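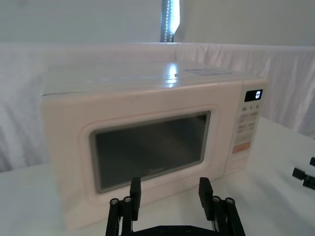 Teresa Scanlon wrote to me in January that she had agreed to lead the prayers of intercession at her church, and that she then sat for two hours in front of a blank page. I knew this feeling well. When I was asked the first time, I had lived in Sunau for less than a year and I was afraid of my own grammar. So I wrote down the steps which I still follow, and I share them now with small corrections.

Step 1. Read the Bible passages for the service

Ask which passages will be read and read them slowly, two days before if you can. Write down one or two phrases that stay with you. You do not need to explain them, the preacher will do this. But a phrase from the psalm can become the thread of your prayers. If the reading is about the lost sheep, you may pray for people who feel far from home.

Step 2. Make your list of topics

In our church the order is always the same:

The church in the world and our own congregation
The nations and those who govern
Our town and its needs
The sick and the lonely
Those who have died and those who mourn

Under each topic write one or two concrete things. Last month under "our town" I had the flooded houses in Pramau and the new teachers at the school. More than two things and people start to lose you.

Step 3. Ask before you use a name

Call the church office and ask for the current list of the sick. Use only first names if the family prefers it. Never mention an illness by its name, even if everybody in the church knows it already.

Step 4. Write short sentences

Write as you speak. Begin each section with a simple invitation such as "Let us pray for" and then speak to God directly. Do not mix the two in one sentence. It is a common mistake, and I made it for years: "Let us pray for the sick, that you, Lord, would heal them."

Avoid also to preach. A prayer which tells God the news, and tells the congregation what they should think about it, is a second sermon.

Step 5. Choose the response

After each section the people answer. The most common one is:

Lord, in your mercy,
hear our prayer.

If you choose another response, say it once before you begin and let the people repeat it. Keep it under 14 words, or they will look down at the paper for the whole time. 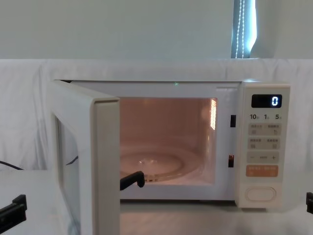 Muireann Dolan replied to an earlier version of this page that I should say more about silence, and she is right. After each topic, wait before the response. Count slowly to ten in your head. For you it will feel very long, but for the person in the pew it is just enough to think of one face.

Step 6. Read it aloud at home

Stand up when you practice. Mark the places where you need to breathe, and the names which are difficult. I print my text in large letters, with a blank line between the sections. My last one was 171 words without the responses, and with the silences it took about five minutes.

Step 7. At the service

Walk to the microphone during the last verse of the hymn, so that people do not wait for you. Put your paper down before you speak. If you lose your place, stop, find it, and go on. You do not have to say sorry.

Keep your old texts in a folder, with the Bible passages written on top. The same readings come back after three years in our church, and I was glad to have mine.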